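Gripper width jumps to 100 mid-grasp (Idgate 2, wrist camera)

Status: open
Assigned to: Florian Tessier

Hi Florian, me again, sorry! The width estimate is still jumping around on see-through stuff, even after the update you pushed in March. On cardboard it's perfect, a lovely smooth line all the way down. Give it tinted plastic and the value sits fine for a bit, then shoots up to 100 and stays there until I restart the node.

What I've tried so far: turned the finger tracker's smoothing up to 30 (laggy, same jump), swapped the calibration file for Zarmeena's, and replayed the log with the object mask switched off. That last one did help, the jump went away completely, so I'm pretty sure the mask is grabbing part of a finger whenever a pad overlaps the plastic.

Loïc thinks it's shadows. I don't buy it, but I'll happily be wrong if it gets fixed!

Could you send me the old mask weights, the ones from before the Tratex merge? I'd like to run them over the same 4,000 frames tonight and compare.
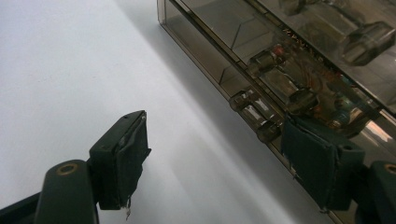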